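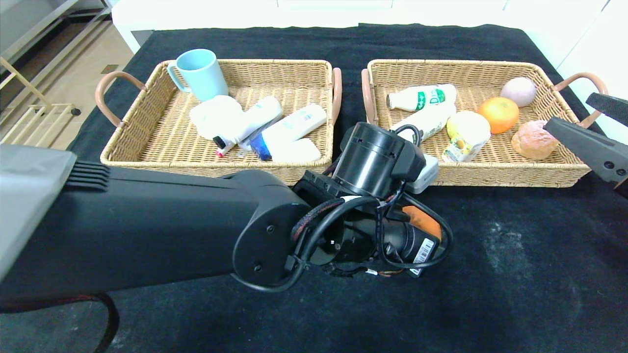
Two welcome baskets for a guest room, one for toiletries and one for food: how do I keep them from looking like a jumble?

Asked February 17, 2019 in Home & Hosting
559 views, 3 answers

We rent out the downstairs room of our house in Vernside, mostly to people staying two or three nights. Since December I have been putting out two wicker baskets for each new guest. They are rectangular, with leather-wrapped handles, and they sit next to each other on a table with a black cloth over it.

One basket is for the bathroom and for tea. It gets a light blue mug, a folded white towel, a white bottle and a couple of tubes. The other one is food and drink: two bottled drinks, an orange, another piece of fruit, a bread roll and something small in a package.

Everything is useful and guests do use it. But the toiletries basket always looks like someone emptied a suitcase into it. The tubes end up on top of each other and the bottle won't stay upright. The food basket is a little better, but the drinks take up the whole back half and the roll gets pushed into a corner.

I have three questions.

1. Should the towel go in the basket at all, or on the bed?
2. Is there a way to keep bottles and tubes in place without buying inserts?
3. Is it OK to leave a bread roll out in an open basket? Check-in is at 3 but some guests don't get here until 9 at night.

I don't want cellophane or bows. I tried that once and it took me longer to wrap than to clean the room.

Answer 1 (accepted, 12 votes)

I set up four rooms at a small guesthouse and have done baskets like these for six years. Taking your questions in order.

Towel. Keep it in the basket, but use it as the floor. A hand towel folded in thirds the long way and then in half will cover most of the bottom of a medium basket. Wicker is slippery and uneven, and that is why your bottle falls over. Once there is cloth under it, most things stay where you put them. If you want a towel that shows, roll a washcloth tightly and stand it against the back wall. The big bath towels should go on the bed or in the bathroom.

Bottles and tubes. Tall things in the back, short things in front. Your mug is probably the heaviest thing in that basket, so it goes in a back corner, with the handle pointing to the outside so a person can lift it straight out. You can also stand the tubes in the mug, caps down. Two regular tubes fit in a normal mug. If you do that, put the tea bags somewhere else or they will smell like toothpaste. I lay a bar of soap flat in the front corner, label up, and leave some space next to it.

If the bottle is too tall or top-heavy to stand, lay it down along the back wall, parallel to the long side. Things look dumped when they all lie at different angles. Pick one direction and put everything in that direction. Check that any pump is locked before you lay it down. I have ruined a towel that way.

Bread. I would not leave it uncovered for six hours. It dries out, and in summer you get flies. Put it in a paper bag with the top folded over twice. A plain lunch bag is fine. Or leave the bread out of the basket and put it in the kitchen with a note.

For the food basket, lay both drinks flat along the back, one on top of the other with a napkin between them. Fruit goes on the right, package in the middle with the label facing out, bread on the left. Keep soft fruit away from the bottles. A peach will bruise from one bottle rolling into it on the way down the stairs.

Also, anything that needs to be cold should not be in there. Yogurt and milk drinks go in the fridge, and you leave a card in the basket that says so.

Comment from the asker: Thank you. The towel on the bottom fixed most of it. I put the tubes in the mug and it looks fine. I moved the roll to a paper bag.

Comment: Check whether your mug has a wide enough base before you put tubes in it. Mine tipped.

Answer 2 (3 votes)

I would use one basket. Two is a lot on a table, and guests need somewhere to put their keys and phone. Toiletries belong in the bathroom anyway. Put them on the shelf by the sink and keep the basket for food.

If you do keep both, leave a gap of a hand's width between them so the handles don't touch. Guests pick a basket up by the handles to move it, and if the handles are jammed together they will drag both of them and the tablecloth too.

On the cloth, black shows every crumb and every bit of lint. I switched to gray after a month. If you stay with black, run a lint roller over it after the baskets are filled, not before. Bread is the worst for this.

Comment: Disagree about one basket. Soap next to food makes the food taste like soap. Bread especially. They should be separate and I would even put them at opposite ends of the table.

Answer 3 (0 votes)

Zinside has basket liners, the cotton kind with a drawstring. I don't know if they come in your size. We bought ours at the Skotov store and they shrank in the first wash so get one size up.

We only put out water and an orange and people seem happy with that.

Comment: The asker said no inserts.

Comment: A liner is not an insert.

Related questions

How often should wicker baskets be washed, and can they go in the shower?
What snacks keep for a week in a guest room with no fridge?
Leather handles getting dark where people hold them
Best size of towel to leave for a two-night stay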